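**Birkitz hand-held gripper kit now open for orders**
5 November 2023

Good news if you've been waiting on the Birkitz! Gernard has opened orders for its hand-held gripper kit, the one I got to try at the Ater demo hall back in September, and the price is $544 for a pair. I had guessed a good deal more than that (and told a few of you so, sorry).

If you missed my earlier note, the idea is simple enough. You hold the grippers, you do the chore yourself, and the recordings go off to train a robot arm later. The chore at Ater was a desk one, with scissors and a pen holder on a white desk and a vase of fake flowers right behind, so you had to mind your elbows. Before you start there's a short setup step with a printed marker card, and I'd read that page of the manual first, as I skipped it and had to go back.
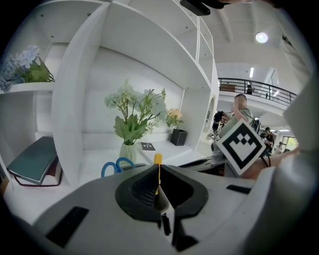 Is the card going to be in the box, though, or do we have to print our own? One reader sent me that within an hour of my last post, and added that a card printed even slightly too small had cost their lab a whole afternoon with another kit. Fair question! Gernard tells me two cards come with every order, on stiff stock, and there's a file you can print from if you lose them. I'd still put a ruler on anything that comes out of an office printer.

Back to how it feels in use. The body is bulkier than I like, and you do notice it when you reach in toward something small. My wrist was ready for a break after almost two hours. The rubber pads on the fingers are the part I liked best, though, and Gernard sells spares, so you won't be stuck if you wear through a set. Scissors are a nice thing to practice on, by the way. The handles give you lots of ways to get hold of them and most of mine were bad ones.

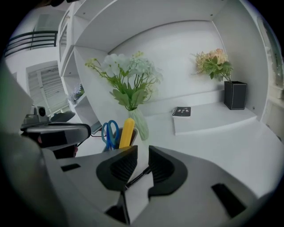

Using both hands takes longer to get used to. I kept wanting to put one gripper down and just use my fingers, and then I'd remember the cables and slow way down. Give yourself a few throwaway runs before you keep anything!

Software is the other half of the story. The kit comes with two months of Whitlock, the service that sorts your recordings and flags the bad ones, and after that you pay by the month. Gernard wouldn't give me the monthly price yet, which bugs me a little. You can save the raw files to your own drive without it, so you aren't locked in.

Orders go through Gernard's own shop for now, and the Ater hall is still taking bookings if you'd like to try a pair before you buy.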